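Brellano Newsroom Feed
Headline and wire text delivery for websites, intranets and lobby displays

Product code: BNF-347
Status: Available
Page updated Aug 15, 2025

Overview

Brellano Newsroom Feed collects stories from licensed news agencies and delivers them as a single stream of headlines, short summaries and photo credits. It is meant for publishers that run a world news column next to their own reporting, and for offices that show headlines on a shared screen.

Stories are sorted into politics, business, technology, courts and weather. An editor can turn any category off. Corrections and withdrawals sent by the agency replace the earlier version in the stream, and the old headline is removed at the next refresh.

Delivery

The feed is supplied as RSS or JSON over a secure connection. The standard refresh interval is 2 minutes. Each request returns up to 40 stories, newest first, and older items can be called by page. Summaries are cut at the end of a sentence. Photo captions and credit lines travel in separate fields so that a site template cannot drop the credit by accident. 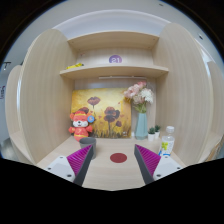
Duplicate handling is on by default. When two agencies file the same event, the feed keeps the version from the source ranked higher in the account settings and holds the other for review. The ranking can be set separately for each category.

Plans

Lirnbridge: one site, 100 saved keyword filters, archive access from May onward.
Daringate: multiple sites under one account, unlimited filters, full archive, display mode for screens.

Both plans include text rights for online use. Print rights and photo rights are licensed separately.

Compatibility

Works with any content system that reads standard RSS. A plug-in for the Spanos publishing system is included with the Daringate plan and installs from the account page. Display mode requires a current browser.

Support

Requests are accepted through the account page. Include the story ID and the time of the request when reporting a missing or outdated item.

Request a trial key
Download the field reference
Compare plans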